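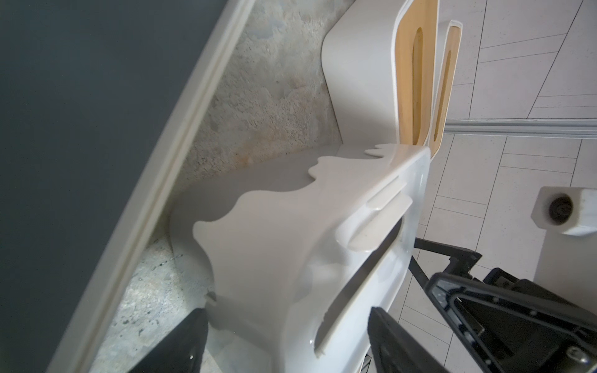 Getting dried-on residue out of glazed drip-style containers (and the slot)

Posted in Kitchen > Cleaning and Care

Chiamaka Ajayi

I have a white glossy container on the counter, the sculptural kind where the rim is modeled to look like thick liquid running down the outside. It lives next to two bamboo cutting boards that stand upright. I use it for wooden spoons, a whisk and a couple of spatulas, and I have used it that way since October.

The problem is residue. A dull film has built up in two places: under the hanging lobes of the rim, where they overlap the outer wall, and along the inside edge of the long slot that serves as a handle. The flat areas clean up with a damp cloth in one pass. The recesses do not. The film is slightly tacky, pale yellow, and comes off on a fingernail but not on a sponge. I assume it is cooking grease plus dust, as the stove is 8 feet away and the range hood is weak.

What I have tried so far:

Dish soap and warm water with an ordinary sponge. No effect in the recesses.

A melamine foam block. It removed film from the exposed part of one lobe, but I stopped because I thought the surface looked less shiny afterward. I may have imagined this.

White vinegar, undiluted, five minutes. No visible effect.

I bought it secondhand. There is no maker's mark I can find and I do not know whether it is glazed ceramic or a molded resin with a gloss coat. The seller called it "a Cernunska" but could not say whether that was the brand or the shop. I would like to know (a) how to identify the material without damaging it, (b) what will lift the film from the undercuts, and (c) whether I should be doing anything about the boards, which sit close enough to pick up the same film. One of them has started to feel rough near the bottom.

I would prefer a method that does not involve the dishwasher. The container does not fit in mine with the upper rack installed.

Gullilari

Taking these in the order you asked.

Identifying the material. Four checks, none of which mark the piece.

1. Temperature. Leave it in the room overnight and touch it to the inside of your wrist in the morning. Glazed ceramic feels distinctly cold. Resin feels close to neutral. This is the least reliable of the four, but it takes one second.

2. Sound. Empty it, rest it on a folded towel and tap the wall with a knuckle. Ceramic rings or clicks. Resin gives a short, dead knock. A cracked ceramic piece also sounds dead, so look for a crack before drawing a conclusion.

3. The foot. Turn it over. Most glazed pieces have an unglazed ring or patch where they stood in the kiln, matte and slightly absorbent. Put one drop of water on it. If the drop darkens the spot, you have ceramic. If there are felt or rubber pads, lift the corner of one and look underneath.

4. Seams. Run a fingertip along the inside of the handle slot. Molded resin often has a fine parting line there that was never sanded out, because it is hard to reach. Slip-cast ceramic can have a seam too, but it is usually sponged smooth and then covered by glaze.

If checks 2 and 3 agree, you can stop.

Removing the film. Your diagnosis is right. Cooking oil that lands as a mist and sits for months oxidizes and polymerizes, and what you end up with is closer to a varnish than to grease. Dish soap is formulated for fresh fat and does little to it. Vinegar is an acid and is meant for mineral scale, so I would expect nothing from it here.

You want a mild alkali and contact time. The procedure I use:

Empty the container and brush out any loose dust with a dry paintbrush. If you skip this step you will make paste.

Mix baking soda and water to the consistency of toothpaste. Two tablespoons of soda and two teaspoons of water is enough for a piece this size. Add a few drops of dish soap so it clings.

Press the paste up under the lobes and around the lip of the slot with a finger. Do not rub yet.

Lay a strip of wet paper towel over it so it does not dry. Leave it 30 minutes.

Work the undercuts with a soft toothbrush, held so the bristles point upward under the overhang. For the narrow places between lobes, use a wooden toothpick with the tip wrapped in a scrap of cotton cloth. No metal picks - steel leaves gray marks on white glaze that look like scratches and need a separate cleaner to remove.

Rinse with warm water. Do not pour near-boiling water over a cold ceramic piece.

Dry with a cloth and check under a lamp held low and to one side. The film shows as a matte patch against the gloss.

Expect to repeat it. Mine needed two rounds at the rim and three in the slot.

If it turns out to be resin, use the same paste but cut the contact time to 10 minutes, use lukewarm water, and press more lightly. Keep acetone and solvent cleaners away from it entirely. They will haze a gloss coat on contact and there is no way back from that short of refinishing.

On the melamine foam: you did not necessarily imagine it. It is a very fine abrasive. On a hard glaze the effect is small, on a coated resin it is cumulative and visible. Stop using it until you know which one you have.

Tkachenko

I would just use ammonia. Works on everything. I keep a spray bottle of it under the sink and have never had a problem with any crock or canister. Spray, wait, wipe.

Also you could move it farther from the stove.

Gullilari

A note on the above: household ammonia does cut polymerized grease, and on a sound glaze it is acceptable with a window open. I would not spray it next to the boards. It darkens some bamboo and the smell stays in the fibers. Never use it in the same session as a bleach product.

Givent

Adding the part about the boards, as it has not been covered.

Bamboo boards are strips glued under pressure. The faces are fairly dense. The ends, where the cut fibers are exposed, take up water much faster, and when a board stands upright one edge is always in contact with whatever is underneath it. If that edge gets wet at each wash and then stands on a flat surface with no air gap, the fibers swell, dry, and swell again. After enough cycles they lift. That is the roughness you are describing. It is not grease.

To repair it:

Let the board dry completely, lying across two spoons or a rack so both faces get air. Two days is safer than one.

Sand the rough edge with 220 grit, along the fibers, only until it is smooth to the touch. Wipe off the dust.

Wipe the edge with a barely damp cloth, let it dry, and sand once more. The first wetting raises any loose fibers and the second sanding takes them off. It will stay smooth much longer if you do this.

Apply food-grade mineral oil to the whole board, with extra on the ends and around the inside of any handle slot. Slots are the place people forget, and they are cut fiber all the way round. Leave it overnight and wipe off the excess. Do not use olive or sunflower oil. They go through the same oxidation described earlier in this thread and you will have sticky boards.

If your boards have a colored or coated edge, be careful with the sandpaper there. Put masking tape over the part you do not want to touch. A coating that has already separated from the bamboo should be dried out before anything else is done, as water sits behind it.

For storage, turn the boards end for end each time you put them away so the same edge is not always at the bottom. If there is a holder, check whether its base has any drainage. If it does not, a thin strip of silicone mat cut to fit gives enough of a gap.

Regarding grease on the boards: it does settle on them, mostly on the side facing the stove. Coarse salt and half a lemon, rubbed in, rinsed, dried upright with space on both sides. Once a month is adequate for most kitchens.

On the original question I agree with the baking soda method, with one change. For the inside of the slot I do not use a toothbrush. I cut a strip of old cotton T-shirt, load the middle of it with paste, feed it through and pull it back and forth like a shoe-shine cloth. It follows the rounded edge better than bristles and reaches the back side of the lip, where the film is usually thickest.

Chiamaka Ajayi

Update for anyone who finds this by search.

It is ceramic. There is an unglazed ring on the base and the water drop darkened it immediately. It also rings when tapped.

I did the paste twice on the rim, 30 minutes each. The first round took off most of the film and the second got the rest, apart from one narrow gap between two of the drips where I needed the toothpick. The cloth strip worked well in the slot. One round was sufficient there, which I did not expect. There is no visible dulling where I used the foam block, so that was the film and not the glaze.

I did not try the ammonia.

The rough board has been sanded and oiled. The second one only needed oil. I have cut a silicone strip for underneath and will see how it holds up.

Two follow-up points if anyone is still reading. Is there a reason not to wax the outside of the container to slow the film down? And does anyone know a range hood filter that can be swapped without replacing the unit?

Givent

No wax on the container. It will trap dust under the drips and you will be removing wax as well as grease. A weekly wipe with soapy water, including the undersides, will prevent it from hardening.

For the filter, measure the opening and start a new thread with the dimensions. It will get more replies in the ventilation section.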